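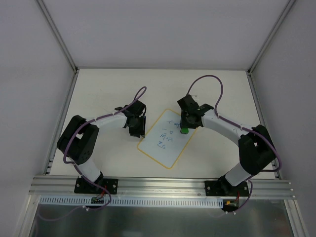
Two-arm cell, check before purchase of second unit
Place: Movard workshop, bench side
Checked by: Cadi Lewis, Wednesday

1. Base plates bolted to rail – OK. Please order the same black plates again, the Horkley ones need new holes.

2. Cables along the arms – COMMENT. The purple cables make high loops over the grippers. I ask for 9 cable clips per cell in the budget.

3. Small boards under the rail – NOT OK. Red wires are hanging free. Cover for each board, Navaratnam offers them at 56 each. Must be in the July order.

4. Cable duct – OK, same type for the new cell.

5. Grippers – OK at whiteboard task. Spare fingers: none in stock. Cernura asks 90 per pair, delivery not confirmed.

6. Whiteboard – COMMENT. It is lying on the table at an angle and the old blue writing is smudged. A fixed holder is wanted, price still open.

7. Emergency stop – to be checked again with power on, before the order is signed.

Budget for items 2, 3 and 5: limit is 900. If the holder goes over this, move it to next quarter.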